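Progress report, gripper comparison, 5/3/20
Prepared by Weronika Jabłońska for Emiliano Valcárcel

We continue to compare the Pevaslow and Dalineck finger sets on the bowl task. So far we made 486 attempts — 7 were excluded for controller faults.
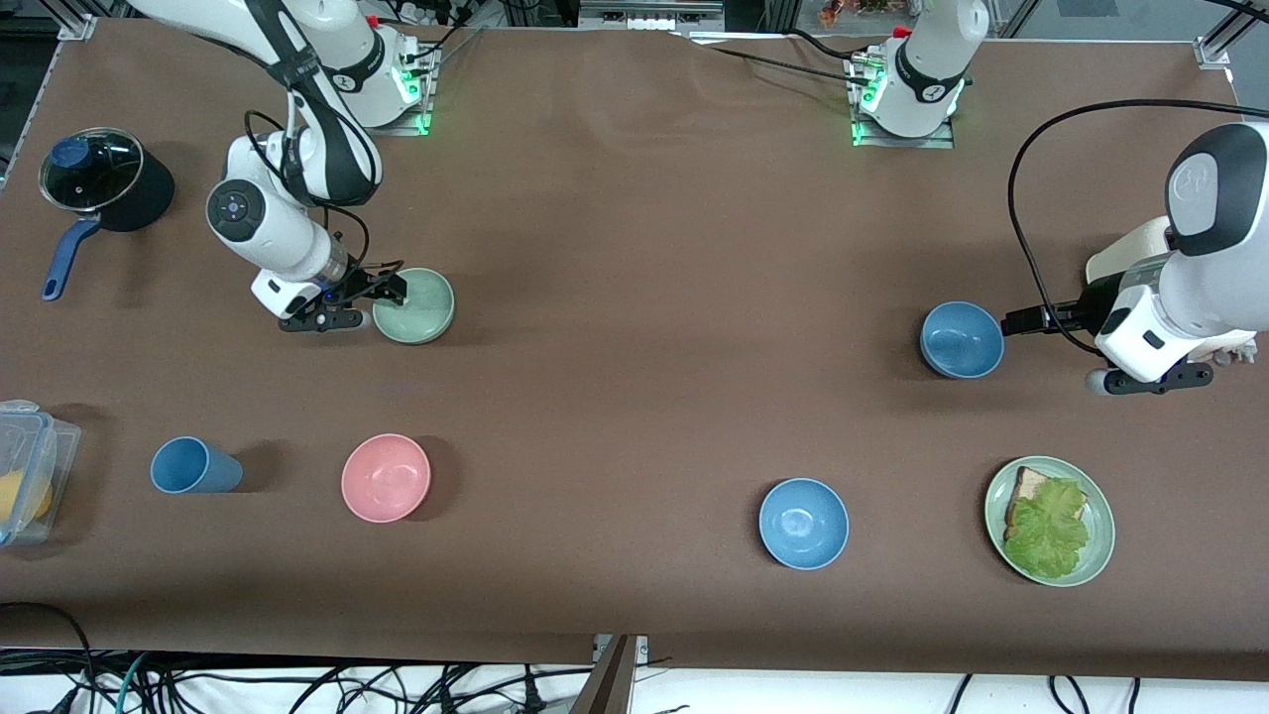
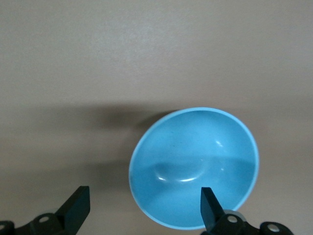 Black two-finger grippers and a blue bowl, in both views.

Will the comparison finish within the agreed budget?
We expect so, if the spare fingers arrive before the next 100 attempts.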